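Countertop

A countertop, also called a counter or worktop, is a raised, flat, horizontal surface built for work in kitchens, bathrooms, workshops and shops. It is usually supported by cabinets and set at a height that suits a standing user.

History

Early kitchens relied on free-standing tables. Fixed work surfaces appeared in some large households, and an inventory of 1408 from the manor of Zerna lists a "long board set to the wall" beside the hearth. Continuous counters became common much later, when cabinets began to be made in standard sizes.

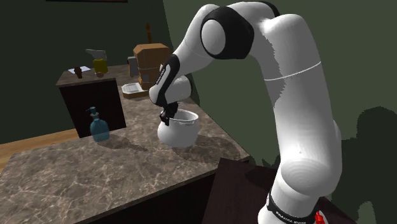 Computer rendering of a countertop with a white Franka Emika robotic arm

Materials

Stone, wood, tile, laminate, concrete and steel are all in general use. Granite resists heat and scratching but may need to be sealed. Wood can be sanded and oiled again when it is worn – a practice described in detail by Oluf Kragh in his handbook for joiners. Laminate is lighter and costs less, although damage to its surface is hard to repair.

Installation

Cabinets are leveled before the top is laid. Long runs are often made in sections and joined on site, with the seams kept away from the sink where possible. Openings for sinks and stoves may be cut in the shop or after fitting.

See also: Backsplash; Cabinetry; Kitchen sink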